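SPEAKER NOTES: "The Table After Lunch"
Evening talk at the Fosard hall, May series
Speaker: Sille Ladefoged

Before I begin: water on the lectern, clock where I can see it. Dagný Kárason is introducing me and has promised to keep it short, so be ready to stand up sooner than feels natural.

OPENING (slowly, I always rush this part)

Good evening, everybody, and thank you for coming out when the weather has finally turned nice and you could all be sitting in your gardens. I'm so pleased to see some faces from last spring, when I talked about linen closets and we went on far too long because of the fitted sheets. (Pause here. If they laugh, wait. If they don't, go straight on.)

Tonight I want to talk about tables, and in particular the table you eat at and then have to use for something else an hour later. Most of us have one. Mine is in Boneo, in a kitchen where the table has to be a desk in the morning, a lunch counter at noon, and a sewing table after supper, and I have spent more of my life clearing it than I have spent sitting at it.

I used to clear it the way my mother did. She would start at one end and work her way to the other, picking up whatever came next, so that she walked to the sink with a spoon, then to the hall with a glove, then back to the sink with a cup. She was a wonderful woman and she wore out a great many slippers.

WHERE THE PILE COMES FROM

Tell the Gwenaël story. Gwenaël Bouvier and I shared a workroom in Prirnosmont for two winters, and we ate takeout at the big table almost every day. Neither of us was a slob, I want that understood. We both got up after eating with every intention of dealing with things. What we did was push it all together so we had space for our elbows. The pushing felt like tidying, and I think that's how it fooled us. By the end of the week you had a little mountain, and each thing in it was leaning on some other thing, and you couldn't take the napkins without the cartons coming down.

(Hands: show the pushing gesture with both forearms. People recognize it.)

So the first thing I'd like you to take home is that a pile is usually made of very different things which happen to have been pushed in the same direction. Food packaging, something cloth, something to drink, a box from the shops. They have four different places to go, and they sit there together because deciding about all of them at once is tiring. 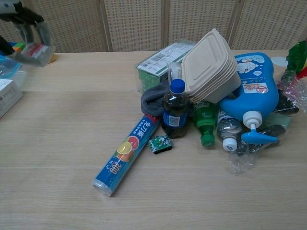
What should come off a crowded table first? The small, light things, such as packets and wrappers, which are quick to deal with and easy to lose under everything else.

I know some of you will want to go for the biggest item first, and Arnar Eyvindsson has argued this with me over coffee more than once. His feeling is that the big thing gives you the big reward. I do see it. But when I lift the big thing first, the little ones slide off and go on the floor, and then I'm on my knees, and at my age I like to plan those occasions.

TAKING THE PILE APART

Go through this at an easy pace and leave room for questions as we go.

Packets and wrappers. Sauces, sugar, the little sachets that come with things. Decide once, for good, whether you're a household that keeps them. If you are, give them one jar. If the jar is full, you have your answer about the next one.

Takeout containers. The molded-pulp kind stack very nicely when they're empty, and a stack of them looks so orderly that it can stand on a table for days. Look inside before you move them! I carried a tipped stack across a pale rug once and I can still show you where. Ask your town whether they go in with compost or paper, as it differs from place to place, and food on them can change the answer.

Bottles. Cap on, and stand it up. If there's still some cola in it, it goes in the fridge or down the drain.

Cloths. (This is my hobby horse, so watch the clock.) A cloth on a table should be in a hand or on a hook. Once it's been folded and laid over something, it starts to look like it belongs there, and then you find it in the morning and can't remember if it was the clean one. Valentyna Mykhailiuk taught me to hang mine on the back of the door at six in the evening, whatever state the table is in, and I've done it ever since.

Boxes. Open, empty, flatten. If it's a product you mean to keep, carry it to where it will live, plastic and all, and unwrap it there.

CLOSING

Mention the sheet by the door with the order written on it. Thank Dagný. Remind them the tea is in the back and that the cups need to go on the left side of the hatch when they're done, please.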